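Seasonal packers and tin checkers wanted, Plamley gift room

Posted by Tiziana Fiore, packing and stock

We need people. Christmas tins are coming in faster than we can sort them and the season starts in September for us, like every year. Part time, paid, no experience asked for. Read to the bottom before you write please, most questions are answered somewhere on this page.

What we do

Plamley fills and sends out gift tins. Cookies, tea, candy, sometimes socks. The tins arrive empty from a couple of suppliers (Zesovano for most of the square and rectangular ones, D'Amico for the rounds) and every one gets looked at before anything goes in it. Lid on, lid off, lid on again. Dents, scratches, bad print, lids that sit crooked. Then fill, close, label, box.

Order for this season is 2517 tins, all with pictures on the lid. Santas, snowflakes, a few with deer. The green Santa one is the best seller by a mile and also the one that gives us the most trouble, so thats what you will be handling most.
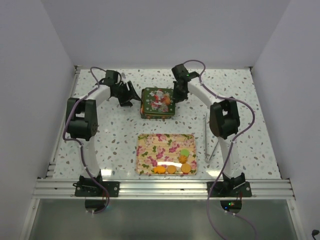 Santa tin, green lid, at the back of the speckled table.

The lid is printed, so fingerprints and rubs show up fast. Gloves provided. If you have your own thin cotton ones and like them better, bring them.

The jobs

Tin checker. Mornings, 8 to noon. You open and close tins and look at them. Good light, a table, a stool if you want one. Sounds dull, some people love it. You need decent eyesight (glasses fine) and some patience with lids. Sort into three stacks: good, fixable, back to supplier. Write the reason on a sticky note for anything in the last stack. "Bad" is not a reason.

Filler. Afternoons, 1 to 5. Tissue in first, then the product, then the card, face up. Every style has a sheet taped up at the packing table with the order of things. Follow the sheet even if you have a better idea, then tell Ilaria the better idea.

Closer and labeler. Same hours as fillers. Lids on straight, all four corners down, ribbon if the order says ribbon. Return address label on the bottom, never the side. You'll be on your feet more than the others.

Floater. Any shift. Goes wherever we are behind. A bit more per hour, ask.

About lids, because it comes up in every interview

A lid that looks closed from the front can be riding up on one side. Look at it from above and from both ends. If you see the inner edge of the tin along one side it isn't down. Take it off completely and start over, don't lean on it, thats how corners get bent. With the rectangular ones use both hands, one at each end.

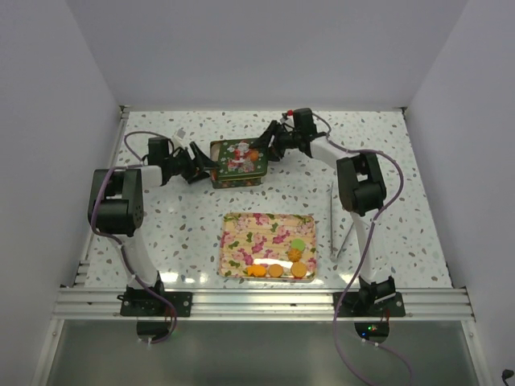
Who we're looking for

- Can do at least three shifts a week through the season
- OK lifting a full carton onto a cart
- 16 and up, under 18 needs a signed form from a parent
- Careful with printed things
- Fine with a radio on all day

Not needed: resume, references, packing experience. If you worked here before just say so and skip the form, Gemma has your details.

Trial shift

Everybody does one, it's paid. Two hours, you get a tray of 48 tins and you check them at your own speed. Some have faults, we know which. No one gets them all. What we care about is whether you look at the ends and the bottom or only the picture. After that a short talk with me or Ada Marchetti and you usually hear the same evening.

Practical stuff

There are 6 spots open right now, maybe more once the round tins arrive. Pay is weekly. Coffee and tea free, lunch you bring yourself, there's a fridge and a microwave that works if you shut it hard. Closed shoes. Hair tied back when filling. No nail polish on the filling shift, food rules, sorry. Parking behind the building, bikes can come inside by the side door.

Staff can take home up to two tins from the fixable stack at the end of the season. Empty ones. The Santas go first.

How to apply

Send a message through the contact form with your name, phone number, which job and which shifts. Put "tins" in the subject line or it ends up with the wholesale mail. No form? Call the packing room, extension 2707, after 2 in the afternoon, and ask for Gemma Ferraro. Let it ring, we may have our hands full.

Questions about hours or the under-18 form go to Ilaria Barbieri. Questions about pay to me.

We'll take this page down when the spots are filed. If you can read it we are still looking.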